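Training > Open days > Robotic suturing demonstration > Walk-round checklist with comments

Robotic Suturing Open Day, Erkstead Skills Room
Safety walk-round and station checklist

Checked by: Nadine Zein
Second pair of eyes: Hiba Rawashdeh
Date: 04/01/2021
Station lead on the day: Suha Khasawneh

A few words before the list. I have been asked to keep my comments short, and those of you who read the August sheet will know how well I manage that. Please bear with me. The people from Winau who are planning their own open day wanted the remarks left in, so in they stay.

1. Floor and walkways
OK. Cables to the console are under the rubber cover from end to end. The cover had been put down very nicely, but one corner by the door was lifting and Hiba pressed it flat and taped it. Look at it again after lunch.

2. Visitor numbers
OK. 16 visitors to a group, standing behind the rope. We had asked for more than 200 leaflets and they are on the side table, so there's no need for anybody to lean over the rope to pick one up.

3. Emergency stop
OK. Tried from the console and from the button by the rope, both good. Suha showed every helper where it is and then made each of them point to it, which I thought was a lovely way of doing it.

4. Tissue surface and lighting at the start
OK with comment. The light is strong in the middle and drops away quickly towards the corners, so visitors should be told to watch the centre of the screen. Three stitches were tied along the line when I looked, with the left instrument closed across the long thread and the right one open and holding nothing. Short bits of cut thread were lying on the surface. They do no harm to the demonstration, but please lift them off between groups, as they confuse people who are trying to follow the working thread. 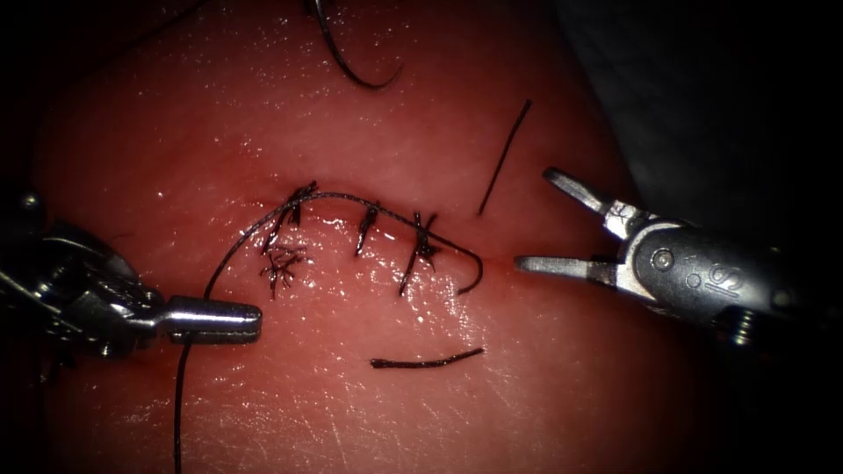

5. Needle in view
OK. The rule for the day is that the operator can say where the needle is at any moment, out loud, if the station lead asks. I asked too, a little cheekily, and had my answer at once. Needles are signed out and signed back in on the Pliltmont sheet, and the sheet stays with the station lead through the tea break.

6. Instrument tips and joints
OK. Do take the time to look at these on the big screen, because you see so much more there than by bending over the bench! On the close view the jaw had firm hold of the black thread, and the long strand came over from the second instrument in a good easy curve. The curved needle was off to the right with its point facing in towards the middle, well clear of the jaw. I'd ask the operator to keep that sort of distance whenever the talk stops for questions.

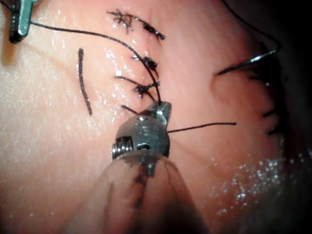
Item 6. Close view: thread held in the jaw, needle to the right.

7. Sound and commentary
Needs attention. The microphone crackled whenever Suha turned her head towards the screen. Abla Tannous has kindly offered the clip-on one from the lecture room. The commentary itself was a pleasure - clear, unhurried, and no long words left unexplained.

8. Thread tails
OK with comment. The tail to the right of the jaws was lying straight across the surface and stopped short of the stitch marks on the far side. That's how I like to see it. The finished knots are rather whiskery, with ends going off in all directions, and a visitor may well ask whether they ought to be trimmed. Suha is happy to take that one. 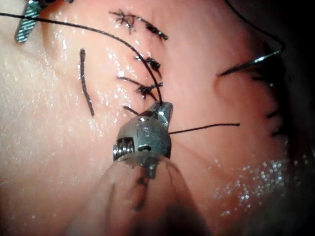
SECTION B: AFTER THE LAST GROUP

9. Instruments parked and power off
Operator to do, station lead to watch. Arms back to the rest position before anybody crosses the rope, please, however much of a hurry we are all in for the minibus.

10. Sharps
Count against the sheet, two people, both to sign. The yellow tub was less than half full and can be used again.

11. Room
Chairs back against the wall, 19 of them. Blinds up.

Result: fit to open, with item 7 to be put right first.

Comments (4)

Joelle Qaisi
Thank you Nadine, very useful for us at Winau. Did you rope off the console side as well, or only the front?

Nadine Zein
Both sides, Joelle, and I'd do the same again. People do wander round to see the operator's hands, and quite right too, but it should be in ones and twos with a helper.

Abla Tannous
Clip-on microphone is in the top drawer at Erkstead with a new battery. Please can it come back to me and not go home in a coat pocket.

Hiba Rawashdeh
Looked at the floor tape after lunch as asked. Still holding. I've left the rest of the roll on the leaflet table.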